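Print this page | E-mail this page

Teaching a Gripper to Grab a Tub: Our Semester on Project Brustel
By Loubna Nasr, with Mohcine Sqalli and Zineb Hegazy

When we signed up for Brustel I figured we'd spend the semester writing code. We spent most of it holding a controller, picking things up and putting them down again, and I kind of loved it! The plan was to collect enough examples of a person driving the arm that a model could learn to copy us (imitation learning, for anyone who skipped Dr. Sala's lectures).

We had five tasks on our list. Moving a plastic container across the table was the one I got, and I was pretty smug about it until I tried. You can grab a wooden block almost any old way, but a tub has a rounded corner and a thick rim, and if you come in at a bad angle it just scoots away from you. Mohcine had the blocks. I'm still a little bitter.

Every run gets saved as wrist camera video plus the joint positions and how far the gripper is open. I drove while looking only at the wrist view, because Manuela Sala (our advisor) said the model shouldn't have to learn from things I could see and it couldn't. She was right, but my first afternoon was a mess. 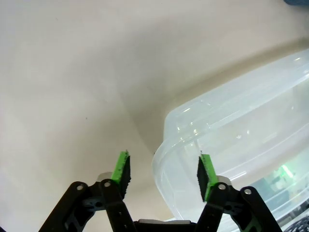
Wrist camera view, container task: fingers open, with the translucent tub on the right.

Clear plastic gave us the most trouble. The walls let the table show through, the highlights slide along the edges when the camera moves, and our first model kept closing too early. So Zineb suggested we change the light and the starting spot every 200 runs – a pain to keep track of, but the later batches looked a lot more varied.

By the end of October we had 2786 runs across all the tasks. Then came the sorting, which I had not planned for at all. We threw out runs where the driver paused too long, bumped the table or dropped the object, and that left us with 1527 we were happy to train on. Mehwish Marwat from the Condholm lab went through the container ones with me and was way stricter than I was (she tossed some of my favorites).

If I did it over, I'd write the keep-or-toss rules before the first run and practice for a day without recording. I'd also try a batch with two tubs on the table, since we only ever used one at a time. Zineb is taking over the training scripts next semester, and the run log is in the shared folder under "container_notes" if you want to read my complaining.

Contact: Brustel student team, Planstead Robotics Lab | Copyright Brustel student team | Back to top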